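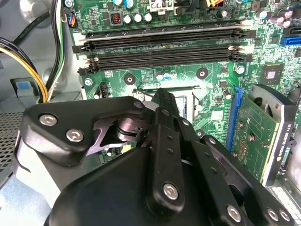
Wie dunkel ist die Nacht über Plillden? Messung der Himmelshelligkeit an sieben Standorten

Projektbericht, Wahlpflichtkurs Astronomie

1. Ausgangslage

Am Ortsrand von Plillden konnte man nach Auskunft älterer Einwohner früher im Sommer die Milchstraße sehen. Im Kurs haben das nur zwei von uns schon einmal im Ort versucht, beide ohne Erfolg. Daraus entstand die Frage, wie hell der Nachthimmel bei uns ist und wie weit man gehen muss, bis es spürbar dunkler wird.

Die Aufhellung des Himmels entsteht dadurch, dass künstliches Licht in der Atmosphäre an Luftmolekülen, Staub und Wassertröpfchen gestreut wird. Ein Teil davon gelangt zurück zum Boden und legt sich als heller Schleier vor die Sterne. Schwache Objekte verschwinden zuerst, weil ihr Kontrast zum Hintergrund zu gering wird. Bei Bewölkung ist der Effekt im Ort besonders stark, da die Wolkenunterseite viel Licht zurückwirft.

Gemessen wird die Himmelshelligkeit in Größenklassen pro Quadratbogensekunde. Die Skala läuft umgekehrt zur Alltagserfahrung: Ein größerer Wert bedeutet einen dunkleren Himmel. Sie ist außerdem logarithmisch, eine Größenklasse Unterschied entspricht einem Faktor von etwa 2,5 in der Helligkeit.

2. Fragestellung

Wir wollten wissen:

Wie stark unterscheidet sich die Himmelshelligkeit zwischen Ortsmitte und Umland?
Ändert sie sich im Laufe der Nacht?
Macht sich die Umrüstung der Straßenbeleuchtung im Ortsteil Jollen bemerkbar?

Zur dritten Frage: In Jollen wurden im Winter 64 Straßenlampen ausgetauscht. Die neuen Leuchten vom Typ Tatuten haben warmweißes Licht, sind nach oben abgeschirmt und werden ab 23 Uhr gedimmt. In der Ortsmitte von Plillden hängen weiterhin die alten Leuchten, die auch zur Seite und zum Teil nach oben abstrahlen.

3. Vorgehen

Für die Messungen stand ein Handmessgerät zur Verfügung, das senkrecht nach oben gehalten wird und nach einigen Sekunden einen Zahlenwert anzeigt. Wir haben sieben Standorte festgelegt: Marktplatz, Schulhof, Bahnhof, Sportplatz, Ortseingang Jollen, Dorfanger Jollen und einen Feldweg südlich von Jollen. Wichtig war, dass der Himmel im Zenit frei ist und keine Lampe direkt in den Sensor scheint. Am Bahnhof mussten wir den Punkt deshalb nach dem ersten Abend auf die Rückseite des Fahrradstellplatzes verlegen. Die Werte vom ersten Abend haben wir für diesen Standort verworfen.

Gemessen wurde von Februar bis April, und zwar nur in Nächten ohne Mond über dem Horizont und nach dem Ende der astronomischen Dämmerung. Diese ist erreicht, wenn die Sonne mehr als 18 Grad unter dem Horizont steht. Im April war das schon recht spät, darum sind die Messreihen dort kürzer.

Pro Standort und Durchgang wurden mehrere Einzelwerte aufgenommen. Der erste Wert wurde nicht verwendet, weil das Gerät sich nach dem Herausnehmen aus der Jacke erst an die Außentemperatur anpassen muss. Zusätzlich haben wir Bewölkung, Dunst und Uhrzeit auf einem Protokollbogen notiert. Eingegeben und ausgewertet wurde alles mit dem Programm Matubbar, das an unserer Schule auch im Physikunterricht benutzt wird. Für die Mittelwerte haben wir ausschließlich Messungen bei klarem Himmel genommen. Nach dieser Auswahl blieben 243 Messwerte übrig.

4. Ergebnisse

4.1 Ort und Umland

Der hellste Standort war in allen Nächten der Marktplatz, der dunkelste der Feldweg südlich von Jollen. Nur am Feldweg und am Dorfanger lag der Mittelwert über 20 Größenklassen pro Quadratbogensekunde, alle anderen Standorte blieben darunter. Schulhof und Bahnhof unterschieden sich kaum. Überrascht hat uns der Sportplatz. Er liegt am Ortsrand, war aber früh am Abend fast so hell wie der Schulhof. Vermutlich liegt das an der Flutlichtanlage, die an Trainingstagen bis 21:30 Uhr läuft. Spätere Messungen am selben Platz fielen deutlich dunkler aus.

4.2 Verlauf der Nacht

An allen Standorten wurde der Himmel im Lauf des Abends dunkler. In der Ortsmitte geschah das langsam und ohne erkennbare Stufen. Wir führen es auf Schaufenster, Wohnungen und Autos zurück, die nach und nach als Lichtquellen wegfallen. Getrennt messen konnten wir diese Beiträge nicht.

Am Dorfanger in Jollen gab es dagegen einen kleinen Sprung kurz nach 23 Uhr. Er trat in jeder klaren Nacht auf, in der wir über diesen Zeitpunkt hinaus gemessen haben — das waren allerdings nur vier.

4.3 Straßenbeleuchtung in Jollen

Einen echten Vorher-Nachher-Vergleich können wir nicht anstellen, weil aus der Zeit vor der Umrüstung keine Messungen vorliegen. Der Sprung nach 23 Uhr passt zum Zeitpunkt der Dimmung und spricht dafür, dass sie am Himmel ankommt. Wie viel die Abschirmung und die Lichtfarbe ausmachen, bleibt offen. Jollen ist außerdem kleiner als Plillden und wäre auch mit den alten Leuchten wahrscheinlich dunkler als der Marktplatz.

5. Fehlerbetrachtung

Das Messgerät hat laut Anleitung eine Unsicherheit von einem Zehntel einer Größenklasse. Der Unterschied zwischen Schulhof und Bahnhof liegt innerhalb dieser Grenze und sagt daher nichts aus. Größer dürfte der Einfluss des Wetters sein. Leichter Dunst ist nachts mit bloßem Auge schwer zu erkennen, hellt den Himmel im Ort aber auf. Zwei Nächte im März haben wir im Protokoll als klar geführt, obwohl die Werte am Marktplatz auffällig hell waren. Wir haben sie in der Auswertung gelassen, um nicht nachträglich nach Ergebnis auszusortieren.

Mit nur einem Gerät konnten wir die Standorte nicht gleichzeitig messen. Zwischen Marktplatz und Dorfanger lagen mit dem Fahrrad 20 Minuten, in denen der Himmel bereits etwas dunkler geworden sein kann. Ab der dritten Nacht sind wir die Route abwechselnd vorwärts und rückwärts gefahren. Auch die Position der Milchstraße spielt eine Rolle. In den dunkelsten Nächten trägt sie am Feldweg messbar zur Helligkeit bei, im Ort fällt sie nicht ins Gewicht.

6. Ausblick

Die Gemeinde plant, auch die Leuchten am Bahnhof und rund um den Schulhof zu ersetzen. Unsere Messpunkte sind in einer Karte eingetragen und die Protokollbögen liegen in der Physiksammlung, sodass der nächste Kurs dort weitermessen kann. Sinnvoll wäre ein zweites, fest montiertes Gerät auf dem Schuldach, das die ganze Nacht durchläuft. Damit ließe sich auch klären, wie es nach Mitternacht weitergeht — dafür fehlen bei uns bisher alle Daten.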